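Three bins and a stack of paper

The recycling in our building at Grurnska used to go into one big bag by the door. On Monday mornings someone had to tip it out and sort it, and by then the cans had dripped on everything. I got tired of that in July and bought three square gray bins. They're soft-sided and fold flat — handy if we move again.

We settled on bottle, plastic and can. "Bottle" means glass, and I should have written that from the start, as people kept asking.

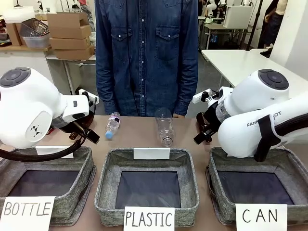
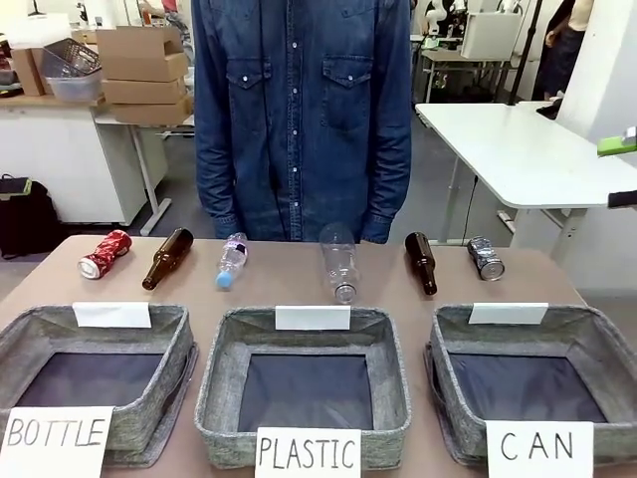
What goes where

Brown glass goes under bottle. Clear plastic water bottles go under plastic, caps on, labels on or off. Cans go under can, crushed if you can manage it.

The depot in Stisdale takes bags up to 72 liters, so I empty all three into separate bags once they're full. Paper still has no bin. It sits in a stack on the shelf, and I'll get a fourth one when Katetti has the gray in stock again.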